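In praise of the slow soap

I have watched 3270 episodes of Gostetby, and I would happily start again tomorrow.

People tend to smile when I say that. They ask whether it's the one with the ferry (it is!) and whether Tak is still running the chip shop (he is, though his sister owns it now, and if you missed that storyline you missed the best thing on telly last winter). Then they tell me what they're watching, and it's always eight episodes long, very dark, and over by the weekend. I like those too. I just don't think about them once they've finished, and I think about Gostetby while I'm doing the washing up.

What a soap has is time. When Judite Serrano joined the cast as Marta, she had two lines in the launderette and a coat that didn't fit. That was 22 years ago. She has since buried a husband, lost a council seat and learned to drive, and we were there for every bit of it. In the September episodes she sat on the harbour wall and said nothing for nearly a minute, and I was in bits, because I knew what that wall meant to her. You can't write that into a pilot. You have to wait for it.
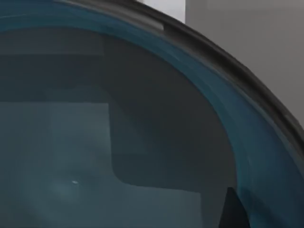
Clear cover, black rim and a band of teal.

The usual complaint is that nothing happens. Well, plenty happens, but I'd defend the nothing as well! Some of my favourite scenes are two people waiting for a kettle and getting each other slightly wrong. The Gralik brothers once argued about a borrowed ladder for most of a month, and it was only when the younger one moved out that you saw the row had been about their dad all along. A thriller would have cut the ladder by the second draft.

I'll admit the show wobbles. The Clernico takeover, with its boardroom and its helicopter, was a dreadful stretch, and 44 episodes was far too many to spend on a man called Piers. But even that left something behind: Marta's friend lost her job over it, and she's still short of money now. The writers remember, which is more than I can say for some very expensive dramas that forget a character has a child.

So when the channel talks about trimming the run to 133 episodes a year, I'd ask them to think hard. Fewer episodes might look smarter. They'd also mean fewer kettles, fewer ladders, and less room for a small part in a launderette to grow into somebody we'd miss. 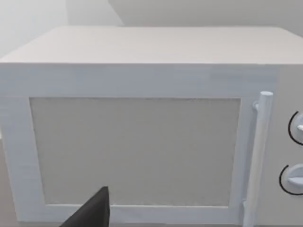 Can a newcomer start watching Gostetby without seeing the old episodes?
Start with any week you like and give it a fortnight. The characters talk about the past so often that you'll soon have picked up the marriages and the feuds, and the rest you can get from whoever is on the sofa next to you.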